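Keep the Shared Kitchen Plain

Gitau Were
October 20, 2019

The Bradside building has 19 apartments and one shared kitchen on the ground floor. In September the owners' association asked Hoekstra, the design firm, for a plan to replace it. The plan came back with an induction island, a wine fridge and a wall of built-in ovens. I think we should turn it down.

I have cooked in that kitchen for 12 years. It has two sinks, a gas range with one weak burner, and a long table. People use it because they can't do it any harm. Children shell peas there. Joris Nijs from the third floor cans tomatoes for two days straight and leaves the floor sticky, and then he mops it. None of that will happen around a stone counter with a care sheet.

The argument for the plan is resale value. Maybe so, although the figures we were shown came from the people selling the work. Each household would also pay $528 a year for upkeep. For some of my neighbors that is a month of groceries.

I would rather see the money go to the things that get used. Fix the burner. Replace the faucet that has dripped as long as I have lived here. Buy 10 good knives and a way to keep them sharp. Put in a second drain board, and buy more basins, the cheap plastic kind. 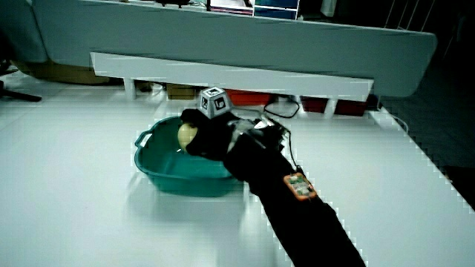
4 min read

A plastic basin will wash lettuce, soak beans, carry peelings to the compost and hold a baby's toys while somebody cooks. It costs a few dollars. If it cracks, you buy another one. A shared room should be mostly made of things like that.

I know a plain kitchen can turn into a neglected one -- ours has come close. The answer is a cleaning schedule and a small repair fund, and we have never seriously tried either. We should try both for a year before we sign anything with Hoekstra.

The vote is next month. I will be voting no, and I have asked for the burner to be put on the agenda as a separate item.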